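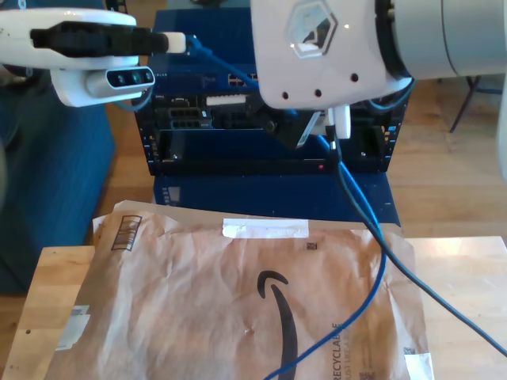
シーリ・キュットによれば、Plurkuraの書き換え版カートリッジは二種類あって、こちらが三晩かけて吸い出したのは「どうでもいいほう」だそうだ。先に言ってほしかった。

6月の作業メモ、続き。

対象はToom社の配信専用パズル『Plurkura』。店頭の端末で書き込んでもらう方式で売られ、箱も説明書もない。手元の個体はラベルに前の持ち主のボールペンで「ぷるくら 消すな」と書いてある。消さずにいてくれたことには感謝している。

吸い出しは2回。1回目は端子の接触が悪く、後半が全部FFになった。無水アルコールで拭いてやり直し、2回目でチェックサムが一致。ヘッダの題名欄がなぜか前作『Billulham』のままで、社内でも区別がついていなかったらしい。
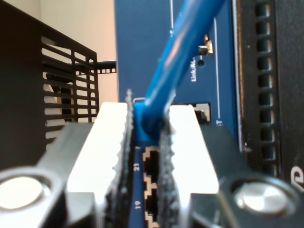
ブルーのケーブル、スイッチ前面。

面データは全部で33面。雑誌の紹介記事には「4,000通りの遊び」とあるが、どう数えたのか見当もつかない。敵の配置を左右反転した分まで足しても届かない。書いた人は締切前だったのだと思う。

セーブまわりは未解決。19面を抜けたあと電源を切ると、再開が17面になる。エミュレータのJavance(古いほうの版)でも実機でも同じなので、ソフト側の不具合と見てよさそう。シーリの版では直っているという。どうでもいいほうを引いた甲斐はあった。

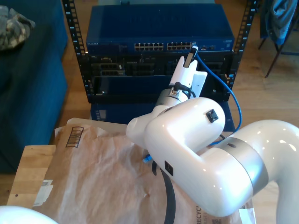 で、そのセーブの話だが、面番号を書く処理が二か所にあり、片方だけ更新が遅れる。差分を取ったら版のあいだで違うのは1,907バイト。大半は文字フォントの微修正で、「ぷ」の丸がわずかに大きくなっている。セーブの修正より手間がかかっていそうだ。

残り:
・シーリ版のダンプを受け取って照合
・タイトル画面で下を押し続けると音が変わる件の確認(たぶん気のせい)
・電池の電圧を測る。前回も書いた。前々回も書いた。

最近のメモ
・Billulham 隠し面の入り方、三度目の訂正
・カートリッジ端子の掃除で失敗したこと
・Javance 旧版と新版の音ずれ比較
・Toom社の広告切り抜き 整理中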